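Ument Shared Workshop
Course notes
Session 7: Two arms, one table

Welcome back! Last time we got a single arm moving through taught points, and everybody went home wanting to add a second one. Good – that is the whole plan for this session. Please have your Pakix controller notes with you, and read the part on joint limits before you switch anything on.

Why phones?
Tayla Mahuika suggested flat objects for this unit and I love the choice. A phone is thin, hard to get a finger under, and sits low enough that a small height error matters. If your gripper comes in 2 mm too high it closes on air. Too low and you're pushing on the tabletop, so the joint torques climb fast. You learn more about your calibration from one phone than from a whole box of foam cubes.

Cables first
Before any motion, move each arm by hand through its full reach and watch the cable sleeve. It needs enough slack to loop freely, and it must never end up between two links. Do the same for the cable on top of the gripper, with the other arm parked close by. Most of the stops we had in May came from cables, so please take your time over this part. 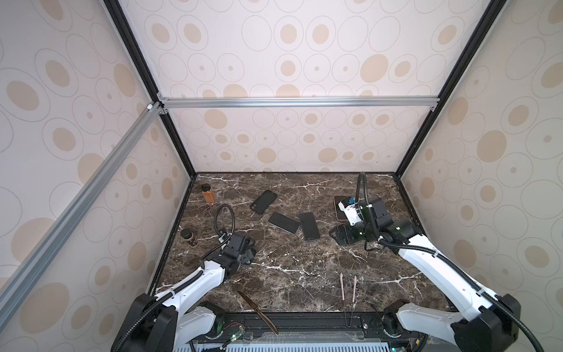 Fig. 1. Right gripper down on a phone, left gripper hovering over the marble.

Exercise A
Teach the right arm an approach point 200 mm above the table, then come down slowly. Write down the height at contact. Repeat from the other side of the phone and compare the two numbers. They won't match the first time!

Exercise B
Add the left arm. Start with one arm moving while the other holds still, then swap. Only run both together once you have a keep-out zone saved for each. Two phones lying almost edge to edge make a great test here – can you lift one without shifting its neighbor?

Exercise C (optional)
Try a table knife or a pair of tweezers. Shiny metal, odd shapes, lots of fun. Sándor Bozsik has a neat trick of gripping near the balance point, and he'll show it at the Palacios bench from 17:00.

Bring your contact heights to session 8. We'll plot everyone's on one chart.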